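**1/** OK so a few of you asked me if robots can do the dishes yet. I've been reading and watching way too much about this since April, so buckle up, this is going to be a thread.

**2/** Short answer: sort of! Longer answer: my mother-in-law has a dishwasher and a husband and she'd say the same about both of them.

**3/** The part I always figured was easy is putting a bowl in the rack. Any kid can do it (badly). But a bowl is round, shiny, and slippery, and the slots were laid out for plates. I've been loading bowls for 25 years and mine still lean on each other like drunks.

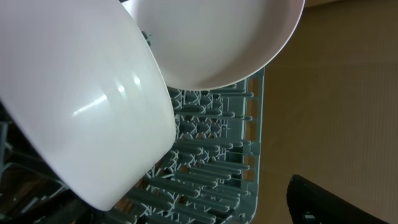 *Two white bowls, one teal rack, one black gripper finger.*

**4/** And that's only the loading. Before you load you have to clear, and clearing is where it gets gross. Every plate is a little sorting problem. Is it food? Is it trash? Is it a thing you wanted to keep?

**5/** Rice is my personal villain. I worked the dish pit at a place called Clarkness for 7 months and I still find rice in my dreams. You can't pick it up, you can only herd it. So when I see rice on a tray next to a pair of grippers, I feel for the grippers.

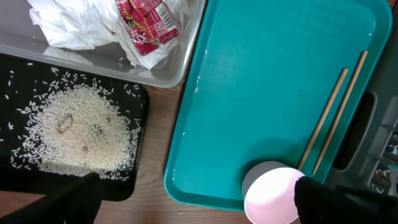
*Julham Newsletter, no. 3, p. 7*

**6/** Wrapper in the bin with the crumpled white stuff, great, I'm on board. The chopsticks are what I'd worry about. Skinny, lying flat, and you need to get a fingertip under them. I drop them with hands!!

**7/** My friend Aivar Kazlauskienė runs the kitchen at Stukar and she doesn't care about any of this. She wants to know how many plates an hour. On a Saturday-type night they go through some 600 plates and she said she'd take a robot that's slow if it shows up sober.

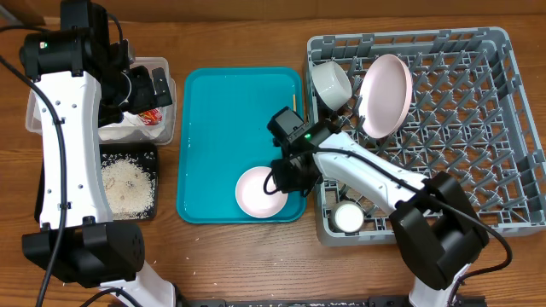
**8/** Which is fair! But slow has a limit. If I have to stand there and watch it think about a saucer, I've lost the evening anyway. I want to walk away, go watch my show, and come back to a clean table.

**9/** Also two arms, please. I used to think one would do it. Then I tried scraping a plate one-handed when I had my wrist in a brace, and the plate just scooted across the counter and into the sink.

**10/** The real test for me is the mixed pile. A napkin on top of a plate, a wrapper on top of that, a cup, a bowl with stuff still in it. So, my kitchen after lunch. 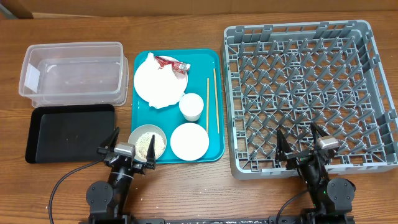

*Napkin, wrapper, cup, chopsticks, two plates and a bowl of crumbly something, with the rack waiting on the right.*

**11/** Where would you even start? I'd go bowl first so it doesn't get knocked over. My husband would go trash first. We've argued about this. Baumgarter people (sorry, *Baumgartner*, the appliance shop on my corner) say rinse nothing and start wherever.

**12/** So am I buying one? Not this year. Ask me again when it can do a greasy lasagna pan. If you've got one at work, reply and tell me what it drops the most, I want to hear all of it.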